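I'm Azucena Valdovinos, and I run Soler, a small repair shop for old computers and the odd calculator. We fix the chips-and-sockets stuff: home machines from the early eighties, desktop calculators with glowing digits, terminals that somebody's uncle dragged out of an office when it closed. If it has a processor you can pull out with your fingers (gently, please!), we probably want to see it.

Soler started in October at my kitchen table, with one soldering iron and a dead home computer my brother had given up on. I found a bad memory chip, put in a socket and a new part, and when that blinking cursor came up I yelled loud enough to bring the neighbor over. She had a broken one too. So that was customer number two, and I've been doing this for 11 years now.

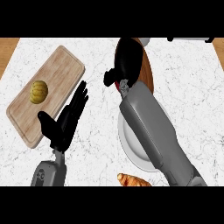 ## Who works here

There are 3 of us at the bench these days. I do most of the calculator work and nearly all of the talking. Benito Arroyo came to us from Markwood, where he repaired cash registers, and he's the one you want if your power supply hums or smells funny. He's patient with things I would throw across the room. Abimbola Onyeka looks after the software side: reading old ROM chips, copying tapes and floppy disks before they give up for good, and writing the little test programs we run on every machine before it goes home.

We also get a lot of help from Florencio Aranda, who isn't on the payroll but sells us spare logic chips out of a storage unit in Eltum. He labels everything by hand, and I've never had a wrong part from him.

## What we do

Most jobs are repairs. You send us the machine or bring it by, we open it up, and you get a written estimate before we touch a single joint. New capacitors, cleaned keyboards, replaced sockets, cracked traces patched with wire, that kind of thing. We keep the original processor whenever it still works, and if it doesn't, you get the old one back in a little bag. People like having them!

We also build replacement boards for two machines we see over and over, the Furnstead desk terminal and its smaller cousin. The first version of our Furnstead board ran too warm and I wasn't happy with it, so Abimbola and I redid the layout from scratch, and the current one is much better. If you bought one of the early ones, write to me and I'll swap it.

What we don't do is modern laptops or phones. I get asked every week, and I always say the same thing: there's a perfectly good shop down the street.

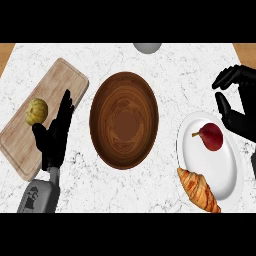
**Should I switch on an old computer to test it before I send it in?**

Please leave it off. Old power supplies can fail in a way that sends too much voltage into the memory and the processor, and then a cheap repair becomes a long one. Just tell us what you know about it, even if that's only "it was in the garage," and we'll power it up on the bench with the supply checked first.

## Getting in touch

Email is best, with the model name and a line or two on what's wrong. I answer most messages after 4 p.m., when the iron is off and I've had coffee. If you're coming in person, knock hard, the fan in the back room is loud.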